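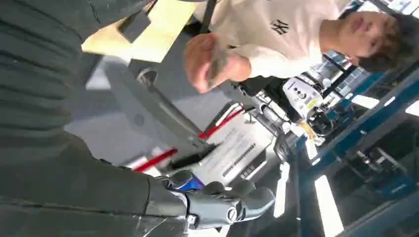
4.2 Objects brought by speakers

The open talk evenings in Grodcombe and Jirkstead have no rule about slides. A speaker has a time slot, a table and a microphone, and may use any of them or none. We coded all 277 talks in the sample for the main aid used. Slides were the most common, followed by speech alone. In 72 talks the speaker relied mainly on an object brought from home or work, and this section deals with those.

We treated an object as the main aid when the speaker referred to it in the opening minute and came back to it at least once. A guitar that was only played at the end did not qualify. Nor did notes, even where the speaker drew attention to them. Two coders worked separately and settled differences by listening to the recording again. Most of the disagreements concerned clothing, which a speaker may wear for a whole talk and mention only in passing. We counted clothing if it was taken off or pointed to.

Object talks differed from slide talks in how they began. Slide speakers tended to give a name and a topic, often because both were already on the screen. Object speakers more often held the thing up and said nothing for a few seconds. Small objects caused some trouble at this point. Something flat and small enough to hold between the fingers and thumb (compare Figure 3) can be hard to make out from the back rows, and several speakers left the stage area to walk along the front of the audience. Once they had done so they rarely went back to the microphone, and the later parts of these recordings are faint.

The size of the room mattered here. The upstairs room in Jirkstead seats 30, and objects could be passed from hand to hand without holding up the talk. The Grodcombe hall seats 100. When objects were passed round there, the talk was usually over before they had reached the last row, and people were still looking at them during the next one. Petrică Chiriac, who hosted the Grodcombe evenings for most of the period, dealt with this by putting a table next to the door and asking speakers to leave their objects on it until the break. Speakers who used the table told us they had more conversations afterwards than they had expected. We have no comparable reports from Jirkstead, where there was no break.

Timing was looser in object talks. The slot was the same length for everyone, but a slide show that moves on by itself keeps the speaker to it, and an object does not. Overruns were more common among object speakers at both venues, though they were mostly short. Hosts also seemed slower to step in – in his interview, Relu Husar said that he found it awkward to ring the bell while somebody was holding something fragile.

It might be supposed that people chose objects because they were nervous about making slides. The interviews give only weak support for this. Some first-time speakers did mention it, but others had used slides at an earlier evening and had changed by choice. One speaker in Jirkstead had prepared slides about lock repair, then left them out on the night and used the lock.

The Wostcombe evenings, which Tillman has described separately, required slides from every speaker and were left out of this part of the analysis. Section 4.3 turns to the questions asked from the floor.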